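**Pegboard over a workbench - how do I stop the hooks coming out with the tool?**

posted by Hinata Yoshida

Hi all! I finally gave up on the drawer under my bench (you know the kind, you open it for the scissors and get a handful of twist ties) and put up a pegboard in November. I love it, mostly. But every single time I grab the scissors, the hook comes out with them and drops behind the bench, and then I'm on my knees with a flashlight again. The board is a Pichler one, 48 inches wide, and the hooks came in a mixed bag from Allico. Also, where do people put their tape? I have a lot of tape and right now it lives in a shoebox.

---

**Kumiko Kawaguchi**

Oh, I went through this exact thing! Two fixes. First, check that your hooks match your holes. Pegboard holes come in two common sizes, and the skinny hooks will go in the bigger holes just fine but they flop around and lift right out. If yours wiggle, that's probably it. Second, get the little plastic locking clips that go over the bottom of the hook. You can also use a dab of hot glue where the wire meets the board - it peels off later if you change your mind (I change my mind constantly).

For tape, give each roll its own hook, right next to each other, and put them on the side of your good hand. I keep the scissors on the same row so I can pull, cut and hang up again without walking anywhere. Screwdrivers go in a cup, handles up. 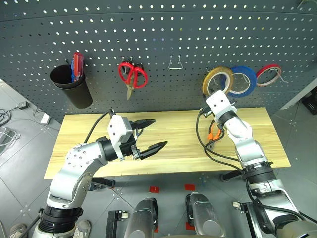 Can heavy tools hang on the same board as the tape and scissors?

Small hammers and pliers are fine as long as the board is screwed into studs with a spacer behind it, but I'd keep a drill or anything that heavy on a shelf.

Oh, and leave a hook or two free. I filled my whole board the first weekend and then had to shuffle everything over when I bought a tape measure.

---

**Patricio Arrieta**

glue

---

**Elżbieta Kalinowski**

Kumiko is right about the hole size. I'd only add that scissors do better on a hook with a turned-up end, so you lift them off instead of yanking them toward you. A straight peg lets them slide, and a yank is what pops the hook loose in the first place.

I disagree on the hot glue though. My garage gets cold and mine let go by January. I ended up using zip ties through two neighboring holes, with the tails snipped off at the back before I screwed the board up. It was a pain to do, but I have up to 200 little things hanging out there and those hooks have stayed put.

One more thing - if there's a gap between your bench and the wall, stuff a strip of foam pipe insulation in it. Whatever falls will stay on top where you can reach it.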